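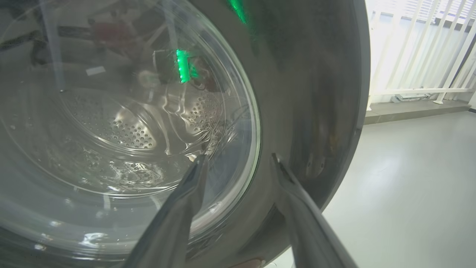 Laundry Robot Open Day: Your Questions Answered

Thank you to everybody who has written in since we announced the open day on 16 March 2019. We have had far more letters and messages than we expected (lovely ones, mostly!), and a good many of them ask the same things, so we have gathered the answers on one page. If yours is missing, do please get in touch using the details at the bottom.

What will we see when we come?

The main demonstration is our robot arm working at a front-loading washing machine. It reaches for the door, opens it, takes a few things out of the drum and puts them in a basket, and then closes up again. You will be able to follow the arm itself from the visitors' side of the room, and next to it there is a screen showing the view from the small camera at the gripper, which many people end up watching more than the arm. At close range the round glass door takes up most of the picture, with the two dark metal fingers reaching up towards it and the steel drum shining away behind.

How long does a demonstration take?

Each one runs for 10 minutes, and we leave time afterwards for a chat. The arm moves slowly, more slowly than most visitors imagine, so please don't come expecting something from the films. There are 7 demonstrations over the day and they are all the same, so you needn't worry about having picked the wrong one.

Why a washing machine, of all things?

We get asked this a great deal, and the short answer is that it is a surprisingly hard job. A door you can see through is awkward for a camera. Look into the glass and you have the drum with its rings and little holes, and then laid over the top of that you have reflections of whatever else is nearby, bright green light included, and perhaps some droplets and smudges as well. You and I sort all of that out without thinking. The robot has to work out which parts are the door, which are behind the door and which aren't there at all.

The rim gives it trouble too. It is dark and glossy and it curves, and the fingers have to come in at a sensible angle to get any sort of hold on it.

Will it definitely work on the day?

We hope so! It does go wrong now and then, and when it does we simply stop, send the arm back to its starting position and have another go. Visitors at our October open day saw a sock dropped on the floor twice in a row and gave it a round of applause both times, which was very kind of them.

Can I have a go at driving it?

Yes, if you are 10 or over. Viorica Anghel will be looking after the hand controls between demonstrations, and she is very patient. You will be guiding the gripper towards the door with the machine switched off. Most people find that moving forwards and back is easy enough and that turning the wrist is where it all becomes muddling. Please wait behind the line until Viorica calls you over.

Is it safe to bring children?

It is, and we would love to see them. The arm stays behind a barrier during the demonstrations and there is a stop button within reach of our staff the whole time. Under-tens must stay with a grown-up. The floor is smooth and rather shiny, so sensible shoes and no running, please.

Do I need to book?

You do for the demonstrations, as the room is on the small side. We have 117 places across the day and they are free. The rest of the open day, including the displays in the corridor and the tea table, you can simply wander into.

What are Plasard and Ititz?

Both are names you will hear during the talk, and we forget that they mean nothing to anybody else. Plasard is the project as a whole, which looks at everyday household jobs. Ititz is the piece of software we use to go back over the camera pictures after each try and mark where the fingers were. We have 3178 tries stored in it at present, good and bad, and you are welcome to sit down and leaf through a few of them.

May I take photographs?

Please do, but without flash. A flash bounces straight off the glass and the metal drum, and the poor robot has quite enough reflections to be getting on with. Daylight comes in through the blinds, and you should have no trouble getting a decent picture.

Can I bring my own washing?

We are touched by how many people have asked. No, I'm afraid, but thank you.

How do I get in touch?

Ring or write to the open day desk and ask for Viorica. Let her know if you need step-free access or a chair near the front, and she will keep a place for you.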